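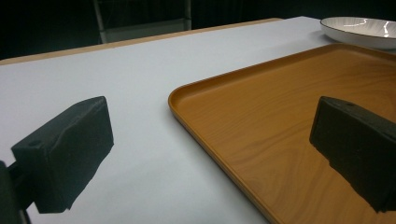
配膳トレーの置き方メモ。社員食堂の改装で什器一覧を作り直しているので、決めたことを順に書いておく。

トレーの寸法は外寸で発注しない。使えるのは縁の内側の平らな部分で、角が丸いとさらに減る。カタログには外寸しか載っていないことが多く、Cakoniaにも内寸を別途問い合わせた。返答まで5営業日。

重ね置きの段数は8枚まで。それを超えると下のトレーが抜きにくい。棚板の間隔もこの段数に合わせて決めた。
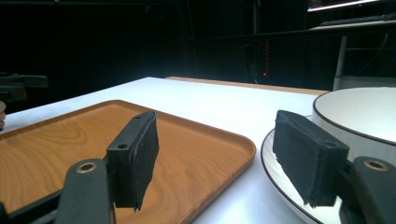
滑りの確認は皿を載せる前に済ませる。木目柄のトレーは表面の仕上げが製品ごとに違い、同じ色名でも摩擦が揃わない。試験の手順は、空のトレーを水平な台に置き、片側を持ち上げて器が動き出す角度を読むだけ。天板が白いと、この橙がかった茶色のトレーは輪郭がはっきり出るので、台の端からの距離も測りやすい。濃色の天板では縁の影が拾えず、測り直しが増えた。

記録する項目は角度、器の種類、底の径、トレーの型番。重さは空の状態と水を入れた状態の両方を書く。

器の縁について。白い器に濃い色の細い縁が入ったものを標準にした。トレーの上で器の外周が読み取りやすく、返却口での仕分けも速い。縁の色は洗浄で薄くなるため、洗浄2,000回を交換検討の目安として台帳に入れてある。

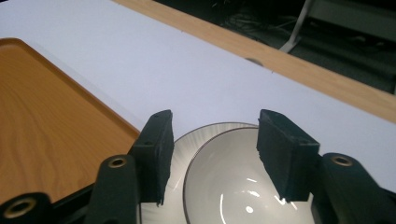
深さのある器は、トレーの中央より手前に置く。奥に置くと持ち上げたときに前下がりになり、汁物で差が出る。平皿は奥、鉢は手前。箸は手前の縁に沿わせ、鉢との間に指が入る幅を残す。

並べる順番は、大きい鉢、平皿、小鉢。最初に大きいものの位置を固定すると、残りの置き場が決まる。逆順だと最後に鉢が入らず、全部ずらすことになる。

Villanueva棟の配膳台は奥行きが足りず、トレーを縦向きに2枚並べる案は見送り。横向き1列とした。

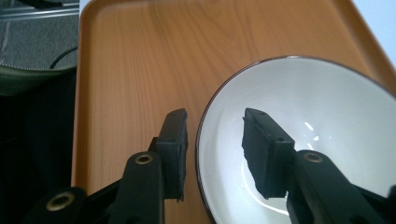

Virgilio Dimaculanganから返信。「大きい鉢は縁を持つと指が中に入る。側面の下のほうを両手で支えるよう、手順書に書いてほしい」

追記した。鉢は側面を両手で支え、片手での移動は小鉢のみ可。トレーに降ろすときは底の片側を先に着けず、水平のまま置く。

拭き取りは縁の内側の角から始め、平面は最後。角に残った水分は重ねたときに上のトレーの裏に移る。

改訂版は11月中にFakusardの共有フォルダへ入れる。型番の対応表は別ファイル。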